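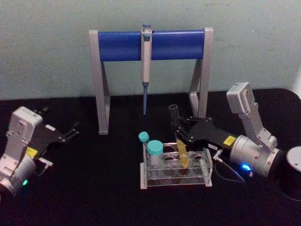
Progress report, April
Bench automation: gripper comparison
Prepared by Stijn Verschueren for Loubna Shehata

Status

The two-arm cell is running with the black tabletop and the clear tube rack specified in the proposal. Both arms carry parallel grippers with black fingers. Glass test tube handling is the main task this period. Work on the pipette stand has been limited to approach paths.

Work completed

1,588 pick-and-place cycles were logged on the right arm, 1,344 of them with the Pemach fingers and the remainder with the Bremano set. The Pemach fingers held glass tubes at a lower grip force. The Bremano set needed a wider approach and touched neighboring tubes when the rack was loaded at adjacent positions.

Henrique Cardoso rewrote the insertion routine so that the tube is held upright above the rack before it is lowered. Stops on contact with the rim of a hole fell after the change. Results by hole position are in the attached table.

Open issues

The clear acrylic rack remains difficult for the Altivov camera. Hole outlines are lost against the black surface at low light, and reflections along the rack edges are sometimes read as tube walls. Bernardo Prata is testing a fixed rack position as a fallback.

The gripper cable on the right arm loops down onto the table beside the rack. A shorter routing is needed before unattended runs.

Next period

Capped tubes on both arms, 318 cycles per finger set. Boris Nikolovski will port the force limits to the Ueda controller. No change to the budget is requested. The next review is on Thursday at 10:00.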